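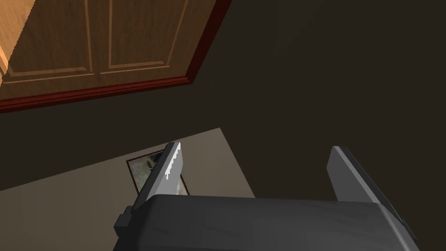

Learning to teach one person at a time: a conversation with Bianka Takács

Bianka Takács has been tutoring maths for 11 years, and she still gets visibly excited about fractions. We meet at four in the afternoon, in the gap before her first pupil of the evening, and she has already covered the back of an envelope with circles cut into sixths before I have taken my coat off.

"Look at it!" she says, pushing the envelope across the table. "You tell a child that a half is bigger than a third and they nod. Then you ask them to share one pizza between two and another between three, and suddenly they're arguing with you about who gets the crust. That argument is the lesson."

She started by accident. A neighbour's son was struggling before his GCSEs, she was between jobs, and one hour a week in the kitchen became two, then a second pupil, then a waiting list. These days she has 17 pupils, the youngest in Year 4 and the oldest a retired bus driver who wants to help his granddaughter with algebra and would like a head start.

"He does more homework than all the others put together," she says. "He rings me up about it. I love him."

I had come wanting to talk about the first lesson, which so many parents worry over and which Takács treats quite differently from most tutors I have met. She doesn't bring a test. She doesn't bring a textbook either, at least not one she means to open.

"I ask them to teach me something. It can be anything they like. I've learned how to plait a horse's mane, I've learned the offside rule four separate times and I still couldn't explain it to you. But after ten minutes I know how they put things in order, whether they like drawing or talking, what they do when I get it wrong. Some of them are so patient with me! And then I say, right, you were patient with me, so now let's be that patient with you."

The idea came from Katsuhiko Murakami, who taught her on an evening course and who, she says, could sit through a silence longer than anybody she has known. He made the trainee tutors count slowly to ten in their heads after every question they asked.

"Ten is enormous. Try it. By six you're sweating. But the child isn't sweating, the child is thinking, and you've been interrupting that for years without knowing."

Does she do any of it online? She does, with a couple of pupils who moved away, and she was surprised to find she enjoys it. She uses a shared whiteboard called Coko and keeps her notes in a paper diary, in pencil. A friend and fellow tutor, Nanami Takagi, has been trying to move her on to a proper scheduling program for ages.

"Nanami is right, she's always right about these things. She never double-books. I double-booked two brothers last October and ended up teaching them together, and it was one of the best hours I had all term, so you see I haven't been punished enough to change."

On exams she is more careful. She coaches for them, and takes them seriously when a pupil does, but she won't begin past papers until a term before the real thing. Parents sometimes push for more. She tells them about a girl who arrived having worked through a thick stack of papers and could recite the mark schemes, and who froze when a question about a garden path was turned into one about a picture rail.

"Same sum! Same numbers, nearly. We put the papers in a drawer and measured the flat. We did the skirting boards, the windows, the cat's basket. She was cross with me for a fortnight and then she was off, you couldn't stop her."

And what would she tell somebody thinking of starting out? She takes a while over this one (I count, and get to eight).

"Sit next to them, on the same side of the table. Keep a note of what made them laugh. And charge properly from the beginning, please, I was hopeless at that, I was paid in plum jam for most of my first year. Very good jam, mind you."

The doorbell goes. It is a boy with a huge rucksack and one glove, and he wants to know if she has finished the puzzle he set her last time. She hasn't, and he is delighted.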